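Ticket 59 - Bench rules: utensil left resting in pot at end of episode
Last updated: 19 December 2025
Status: Open
Opened by: Kwaku Boateng
Assigned to: Mireille Caron
Project: Pultgate, toy kitchen station

Problem
Reviewers disagree on whether a put-in-pot episode passes when the utensil's handle is still outside the pot. Out of 40 episodes checked, 17 were marked differently by the two reviewers. The station rules say "object in pot" and stop there.

Log
KB: Pulled stills at the pot. One has the gripper on the blue ribbed handle, the other has the gripper over the pot and the handle extending out to the left. 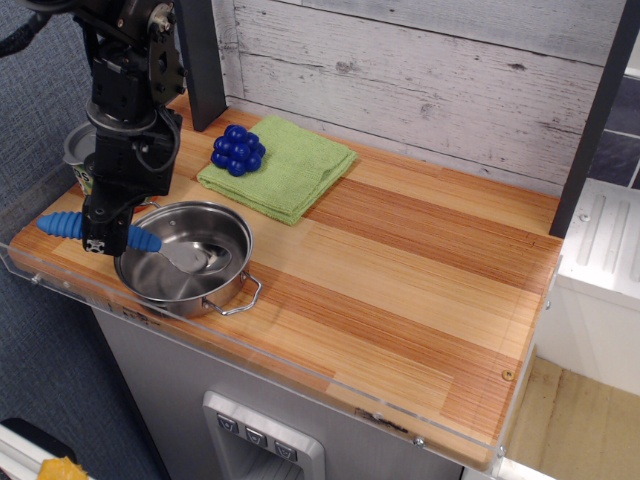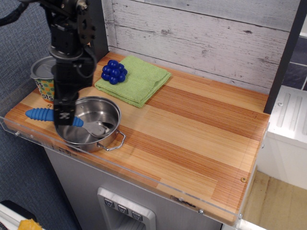 Metal end inside the pot in both.

Proposed rule (MC)
1. A utensil counts as in the pot when its metal end is inside the rim. The handle may stick out.
2. Score only when the gripper is clear of the utensil. If you can't tell from the still, go to the joint log - do not guess.
3. Towel, grapes and can stay where the layout sheet puts them. Do not straighten them between episodes.
4. A utensil that touches the acrylic edge guard gets flagged, pass or fail.

KB: Fine with 1 to 3. Rule 4 needs a reason code or the flag gets lost on export. Code 15 is free.

MC: Use 15. I will re-score the 17 under the new wording and attach the sheet. The August episodes keep their old scores until then.

Next step
KB to update the station rules page.

3 comments
0 shares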